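Stedo: a word list of old baking terms

README, last touched Friday, July 7, 2023

Hi! Stedo is a plain text list of old-fashioned baking words, the kind you run into in community cookbooks and on recipe cards with butter stains on them. I started it because I kept looking up the same words over and over (what on earth is a "slow oven"?) and my notes were scattered across three apps and the back of a calendar.

It has 300 entries right now. I'd love more, so keep reading if you have a shoebox of recipe cards somewhere.

What's in the folder

stedo.csv is the main list, one word or phrase per line
variants.csv has other spellings that point back to the main list
sources.txt says where I found things
leftovers.txt is the pile I haven't sorted, so please don't judge me by it

Columns in stedo.csv

term: the word as I found it, lower case unless it's a name
meaning: what I think it means, in everyday English
kind: one of oven, measure, dough, pan, method, other
sure: yes, no or maybe

That last column gets used a lot. "Butter the size of an egg" is a yes. "Bake until it talks" is a maybe, although I have a soft spot for it and my best guess is that you listen for the bubbling.
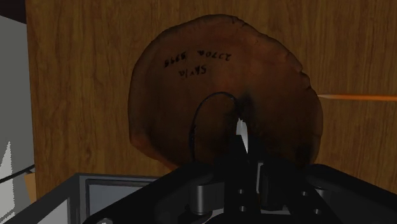 Where the words come from

Most of them are from church and school cookbooks I've picked up at yard sales. The biggest single source is a spiral-bound one from Bistumell, which gave me roughly 80 entries all by itself and has the best section on molasses cookies I've ever read. The Quaye cards are the other big one: a tin of handwritten recipes, mostly pies, with a lot of abbreviations. I typed those up in April and my eyes still haven't forgiven me.

I copy only the word and a few words around it. No full recipes in here, sorry! I know that's the part everybody wants.

Things that will bug you

Oven words are a mess. A "quick oven" in one book is a "hot oven" in the next, and I've left both in with their own meanings. If you need one temperature per word, you'll have to pick it yourself.

Teacups. I gave up on teacups.

Some cookie words are also cracker words and biscuit words, depending on who was writing. When I couldn't tell, I put "other" and moved on with my evening.

Fractions are typed out as 1/2 and 3/4 because the fancy characters kept turning into question marks on my old laptop.
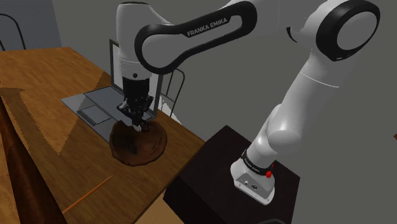 USING AND SHARING

Take it, change it, print it and stick it inside a cupboard door. If you put it in something public, a mention of Stedo would be nice. The file opens fine in any spreadsheet program, just tell it the commas are separators and the text is UTF-8.

I also keep a smaller list called Nundemov, only for candy making (soft ball, hard crack, all that good stuff). It has its own folder and its own README, which is even more rambling than this one.

ADDING WORDS

Send me the term, your best guess at the meaning, and what you found it in. A title is plenty. For handwritten cards, please type the word exactly as it's spelled, wobbly spelling included, and I'll put the tidy version in variants.csv.

Still hunting for a meaning for "scant handful, heaped". If your family used that one, please write!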